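Planning the Equipment Budget for a Picking Cell

28 January 2019
Filed under: Budgets, Automation

The annual equipment request is due in February, and I have spent the better part of this month preparing the portion that concerns robotic picking. As in previous years, I am setting down the reasoning here while it is fresh. The figures submitted are a matter of record, but the thinking behind them tends to be lost, and it is the thinking that I am asked to repeat twelve months later.

The request covers one picking cell for mixed goods at the Prosberg site. The work consists of taking individual items out of a bin in which they lie in no particular order. The items are of many kinds, and the list of kinds will grow. This single fact has shaped nearly every line of the budget.

Three suppliers were invited to quote. Flerberg and Huerta each offered a complete cell, including the arm, gripper, controller, guarding and installation. Zostinora declined to quote for a complete cell and offered integration services only, on the understanding that the arm would be purchased separately. I had expected to set the Zostinora proposal aside at an early stage. After reading it carefully I have kept it in consideration.

The difficulty with complete offers is that the arm dominates the discussion. It is the largest item, it has a data sheet, and it can be compared with other arms by reach and payload. The remaining items are grouped under headings such as "accessories" or "peripherals," and it is in those headings that the two offers differ most. One included cable management and the other did not. One allowed for a single set of gripper fingers and the other for two. Neither made any provision for bins.

I would therefore advise anyone preparing a similar request to begin at the bin and work outward. The bin must be held in position, and it must be possible to return it to the same position after it has been emptied or replaced. Its walls restrict the angles from which the gripper can approach. Its floor will wear. The objects chosen for trials must be varied enough to expose the weaknesses of the gripper before the purchase is final, and soft items should be among them along with hard ones. 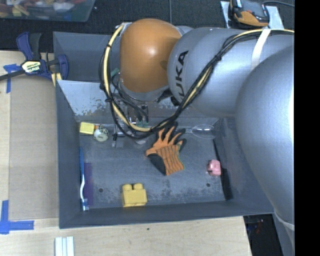 A reader, Trial and Tender, wrote in response to an earlier entry that I was giving too much attention to small hardware. In that reader's view the clamps, ties, tape and test objects should be bought from petty cash as they are needed, and a budget that lists them invites questions about trifles while the cost of the arm passes without comment. The same message warned that approvers are inclined to strike out small lines first, precisely because they appear harmless to remove.

I accept the second point and have changed the form of the request accordingly. The small items now appear as one line, titled "Cell fittings and test stock," with a total of $3,000 for the first year. An itemized list is attached as an appendix. I do not accept the first point. Petty cash at our site requires a separate form for each purchase, and during the last project the forms cost us more time than the goods were worth.

The line is intended to cover clamps and fixtures, replacement bins, cable ties and straps, marking tape, spare connectors, and a stock of objects for trials. The last of these deserves particular mention. Both complete offers proposed acceptance tests using rigid boxes of uniform size. A gripper that performs well on boxes may perform poorly on a work glove, which has no fixed shape, or on a clear item that the vision system does not register. I have asked both suppliers to repeat their tests with a mixed set of our choosing. Flerberg agreed without conditions. Huerta agreed on the condition that the set be supplied 8 weeks before delivery, and I consider this reasonable.

Cabling is the other area in which I have departed from the quotations. The lines that serve a gripper must follow the arm through every movement, and they require slack in some postures and restraint in others. A loose loop can catch on a bin wall or obstruct the view of a camera mounted overhead. A bundle tied too tightly will fail at the connector. Whichever supplier is chosen, I have asked that a spare set of gripper cables be included with the delivery and that the routing be reviewed after the first month of operation. Only Zostinora had included such a review unprompted.

With regard to labor, I have allowed 724 hours in the first year for setup, trials, adjustment and training. This figure was questioned at the preliminary meeting, where it was compared with the much lower estimate in the Huerta offer. The two are not comparable. The supplier's estimate ends at acceptance, and mine continues through the year. I have added a short table to the request showing which hours fall before acceptance and which fall after it.

Maintenance has been budgeted for 4 years, in keeping with our usual practice for equipment of this class. Gripper fingers and bins are treated as consumables and charged to operations from the second year onward. I would have preferred to charge them to operations from the start, but the rules do not permit it while the equipment is still under capital account.

Two matters remain open. The first is floor space, which depends on whether the guarding can share a wall with the existing packing line. The second is the choice between a purchased arm with separate integration and a complete cell. The complete cell places responsibility with a single firm, and this carries considerable weight with our purchasing office. The separate arrangement gives us a free choice of gripper, at the price of managing two contracts and one inevitable dispute over where the first contract ends.

My present inclination is to submit the Flerberg offer as the principal option and the Zostinora arrangement as the alternate, both carrying the same line for fittings and test stock. The revised quotation from Flerberg has been requested, including the spare cables and a second set of fingers. I will enter the final amounts once it has been received.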